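Rellby Play Kitchen, progress report to the Seok Fund, March

With this report I would like to inform you how the play kitchen in the Melmont reading room has advanced since December. Of the $4,000 granted, we have spent $3,000. The kitchen itself is in place, and the remaining work is mostly storage and labels.

## Kitchen and cooking area

The unit has a light wooden countertop with a gray stovetop set into it, and a white sink with a gray faucet behind. We chose plain colors so that the food and the plates are easy to see for the smallest children. A beige cutting board belongs to the stove side, together with a red plate and a pale yellow one in flower shape.

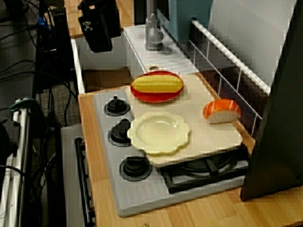 Eun-seong Cha wrote to us after reading the January draft that the cooking side should not be too full, and that she would prefer fewer dishes on the counter and the rest in a box below. We agreed with this remark. The full set has 54 pieces, and now only a small part of it is brought out each morning.

## Food and dishes

The food set came from Bumlow and cost $325. It has vegetables, bread and some small items which the children name as they like. We asked for pieces with a simple form, for example the yellow corn, so that a child who is still learning English can find the word quickly.

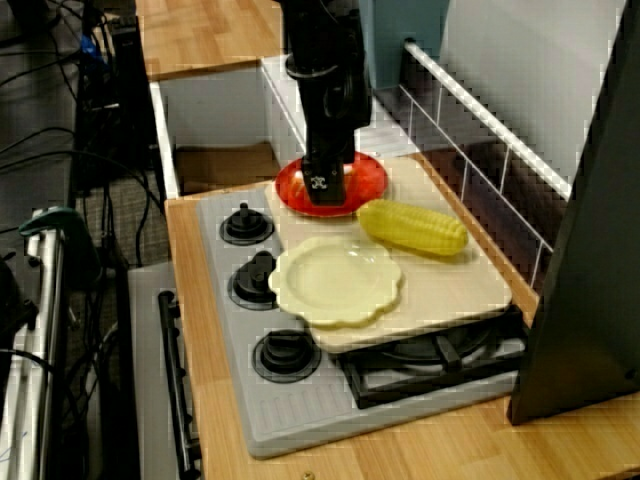

Will the set be enough for two groups in the same morning?

One set is enough if the groups come at different hours, and from April the second group will start at 10:30. We do not plan to buy a second set from this grant.

## Lessons with the kitchen

The two teachers prepared a short series of word cards: plate, bread, corn, stove, sink. The task is to put one food on one plate and to say it in a full sentence. The cards for "next to" and "in front of" were more difficult than we expected, and we will print them again with larger drawings.

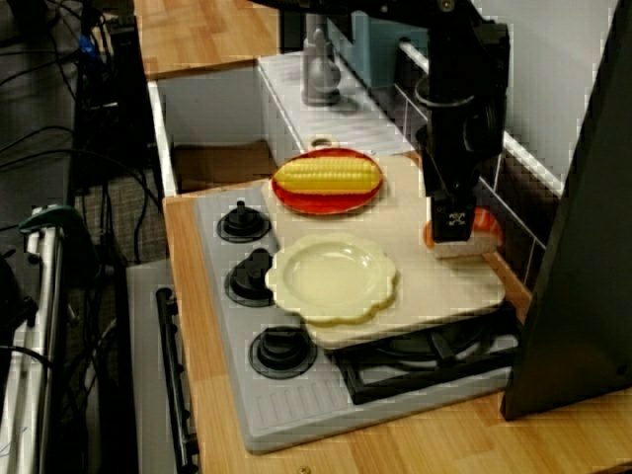 *Corn on the red plate, with the flower-shaped plate in front of it.*

## Until the end of the grant

Three matters are still open. The lower shelf needs a box with a lid. The word cards must be laminated. The cleaning list for plates and food has to be put on the wall, in English and in Korean. The oven side is ready and needs no more purchase. 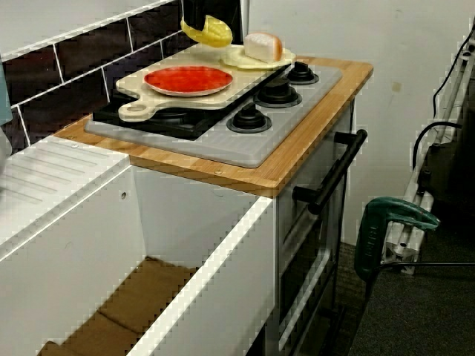

*Stovetop and cutting board, with the oven front below the counter.*

The remaining $1,000 is reserved for these matters, and the receipts will be sent with the final report in June.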